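**Ticket 1062 – billing export drops rows**
Opened 1 August 2022 by Retno Khoo
Status: open (again)

Zervas support says the missing rows are "a hardware matter" at our end. I doubt it. The export from Ulau stops at row 295 every time, on both desktops. Bad memory doesn't count that neatly.

They wanted the machine opened anyway.
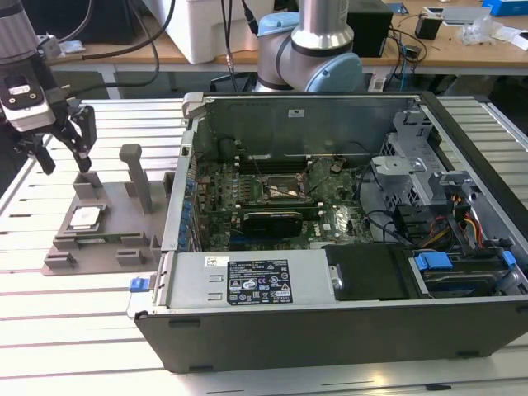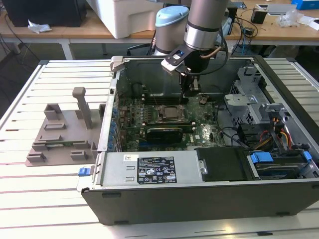
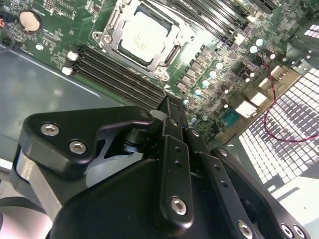

Tried so far:

- Reinstalled the Gralelska connector – same result
- Split the file into 3 parts – all rows came through
- Changed the date filter to October – stopped at 295

Splitting the file fixes it, so I'd like someone at Zervas to explain how that points to hardware. Their first 2 replies were the same pasted text.

Please don't close this until Mikell has checked the row limit in the export settings.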